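Murville Toy Kitchen Set, reviewed as test objects for a pick-and-place cell
Posted 25 December 2018

Two stars out of five

I look after one tabletop cell with a Durkgate arm over it, and I bought this set after reading that it was "ideal for grasp testing." The seller says that about everything. I have had it since April and have opinions.

Setup first. The listing promises you can be running in 17 minutes. It took me most of an afternoon, and very little of that was the toys. Swapping objects means new pick heights, new grip force limits and a fresh check of the overhead view, and the leaflet covers none of it. There is a link to a Cesel profile file that is supposed to load the sizes for you. Mine loaded with 8 entries wrong, so I measured the pieces by hand and typed them in. 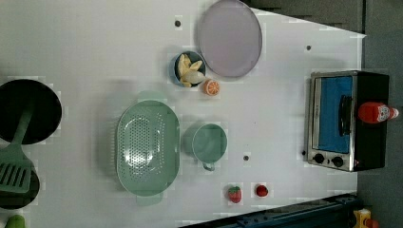 Calibration is where the set should earn its money, and it half does. I run the Ivanov routine, which wants objects of different heights and outlines spread over the whole table. Fine, you get that. The toaster oven gives you one tall, boxy thing to plan around, and if you lay the ketchup bottle on top of it you have a decent check on clearance. The flat lavender plate is good for finding out if your table height is off. But the mint-green colander and measuring cup are so close in color that my segmentation kept treating them as one object until I moved them apart, and pale green against a white table does it no favors.

The banana pieces are the worst part. In a bowl they settle against each other and the fingers come up with two or none. I lowered the closing speed, which helped a little, and changed the finger pads, which helped more. The pads weren't in the box.

Upkeep: wipe the table, re-zero the arm, look over the finger pads. I do it every 500 picks. The leaflet says the set needs no maintenance. Maybe the toys don't.

I'd buy the oven and the plate again if they were sold alone. They aren't.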